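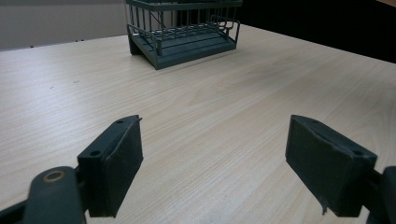

The short reply to the question about the Trosholm memoir is that there were two versions of the text in print, and the one most of us have on the shelf is the later and shorter one. I have had both open on the kitchen table since this afternoon and have gone through them chapter by chapter. The Emberg edition is easy to tell by its cloth, which is ribbed straight across the boards. The ribs are far finer than the ridges in the tray of the dish rack here on the table, but they run across in the same even way, and the color is not so different either, a dark gray-green. The Queiroz reprint is in smooth cloth, and the spine lettering is smaller.

I will quote the earlier message first and then go through the points.

> I have a copy of "Nine Winters at Trosholm, by a Resident" in the
> Queiroz reprint and am trying to use it for a paper on the port
> strikes. The preface says the work is given "entire and without
> alteration," but chapter eleven ends in the middle of the dispute
> with the harbor board and chapter twelve opens with the author
> already on board the Ranell and leaving the country. I can't find
> any account of how the dispute was settled.
>
> Is there a fuller text? I have seen a footnote that mentions a
> privately printed issue of 100 copies, but with no library given.
> I would also like to know whether the author was really the
> consul, as the library catalogs have it, or whether that is a guess.
>
> If anyone has the Emberg edition to hand, could they tell me how
> chapter eleven ends in it?

Chapter eleven. In the Emberg edition it goes on for a good many pages after the point where the reprint stops. The last words in the reprint are "and there the matter rested for that week." In Emberg a new paragraph follows at once, beginning "On the Monday I was sent for," and then comes the whole of the second meeting with the board, the letter from the shipping agents, and the settlement. The author prints the terms in full. They are dull reading but they are probably what you need for your paper. The chapter closes with the men going back to work and a page on the weather.

So the reprint's "entire and without alteration" is wrong. I don't think it was meant to deceive. The Queiroz firm seems to have set its text from a copy that was already cut, and the preface writer took it on trust. The cut falls at the foot of a right-hand page in Emberg, which could mean that a gathering was missing from the copy they used. I have not worked this out properly. Someone who knows more about bookbinding than I do should count the leaves.

The other differences I found:

Chapter three has lost the paragraph on the customs house fire. Nothing in the reprint refers back to it, so it isn't missed unless you know.

Chapter seven has the price of coal corrected. The Emberg figure does not agree with the table at the back of the same book, and the reprint brings the two into line. Which one is right I can't say.

The maps are both gone. Emberg has two, a plan of the harbor and a folding map of the coast. The folding map is often torn out, so look before you buy.

The index in the reprint is the old index with new page numbers, and it still has entries for the missing pages. "Board, settlement with" sends you to a page on seal hunting. If you had looked there it might have given the game away.

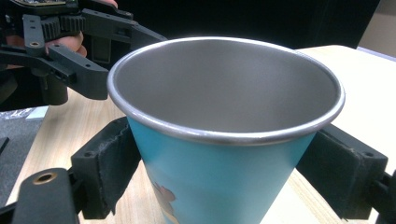 Metal cup, blue on the outside.

The private issue. I have seen the same footnote and followed it back as far as I could. It rests on a bookseller's list that describes a copy on large paper, "one of 100 for the author's friends." I have never handled one. My own view is that it was the Emberg sheets with wider margins and a different title page, and not a separate text, because the bookseller gives the same number of pages. If that is right there is nothing in it that you won't find in the ordinary edition. I would be glad to be corrected by anyone who has seen it. A list member wrote in March to say that a copy had come up in a country sale, but I don't believe we heard any more about that.

The author. The catalogs all follow one another here. The consul did live at Trosholm in the right years and he did leave on the Ranell, and that seems to be the entire case. Against it, the book speaks of "our consul" in three places, and one of these is quite rude — he is said to have slept through a public dinner. A man might write that about himself as a blind, of course. But the author also describes going down to the wharf every morning to check the tallies, and I can't see a consul doing it. I would look among the clerks of the shipping agents. Their letter books are supposed to survive, though I have not been to see them and don't know how full they are. For your paper I would write "attributed to the consul" and leave it there.

One caution about the settlement terms. The author says they are copied from the paper that was nailed up at the harbor office, and he may have taken them down in a hurry. Two of the clauses repeat each other almost word for word. If the board's minutes can be found it would be better to cite those and use the memoir for everything around them.

I can copy out the missing pages of chapter eleven if that would help. My scanner does not get on with the tight binding, so it would have to be typed, and I would keep the spelling as printed, including the author's habit of spelling the name of the port differently from one page to the next. The customs house paragraph is short and I can send it sooner.

Could anyone else who has an Emberg copy check whether theirs has an errata slip at the back? Mine has a strip of old paste where one might have been.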